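# Diary of the Domestic Trials Office, Tarnstead

December 27, 2024
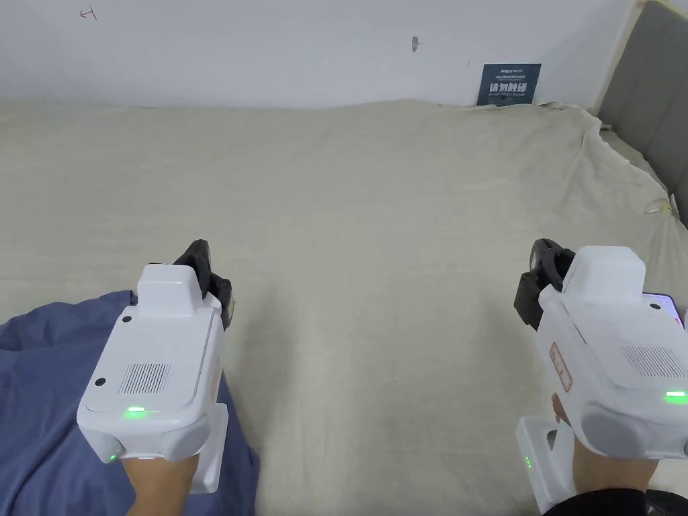
*Bed-making task, beige sheet, with a hand-held gripper in each hand.*

The office reopened this morning after the holiday closure, and the bedroom at Tarnstead was in use by ten. The task was the one carried over from before the break: sheet and blanket, double-handed. It remains the least settled item on the household list, and I record the position here in some detail, as the quarterly return to Brunadbridge allows only a single line for it.

The total of bed-making demonstrations held by this office now stands at 261. Of these, 152 have been passed by the reviewers at Papadopoulos. The remainder were refused or are still waiting. The commonest ground for refusal is that the operator let go of the cloth and took it up again without a clear view of the fingers. This is a fair objection. It is also how most people make a bed.

I took a turn with the grippers myself before lunch. One's hands are used to knowing, without looking, whether they have hold of one layer of cloth or two. With the grippers that knowledge is lost, and one has to watch. Drawing the sheet flat across the middle of the mattress is simple enough. The gathered cloth at the headboard is another matter, and I spent longer on that corner than on all the rest. My forearms ached by the end. The regular operators tell me that this passes in a week or so.

The question put to us by Darkia in March was whether a machine could be expected to do ordinary household chores in a working guest house, unattended, at a standard that a paying visitor would accept. Our answer at the time was no, with reservations. The reservations have grown since then. Wiping a table is now done well. Carrying cups to a tray is done well if the cups are of one kind. Putting away cutlery is acceptable, though slow. Cloth is still the difficulty. The arm at Brunadbridge has been given the sheet task in 5 versions, and in the best of them it will pull a sheet to the foot of the bed and stop there - it does not notice a fold that has doubled under itself, and will smooth the top of it with great care.

I do not wish to be unfair to the machine. It keeps the same pace all afternoon, and it has never torn anything. A new member of housekeeping staff is also poor at corners to begin with. The difference is that the new member of staff can be told once.

The target for the bed task has been raised to 600 demonstrations. I have asked in writing whether these are to be spread over several kinds of bedding or kept to the present set. My own view is that they should be spread. A machine that has learned one sheet will have learned one sheet, and guest houses buy whatever is on offer.

Other matters. The heating in the corridor is working again. The spare battery for the left gripper is to be labelled. Pillowcases have been requested for next month's list, and I have replied that the office would prefer to finish the sheet first.

Left at half past five. Blanket task to be resumed in the morning, starting from the foot of the bed.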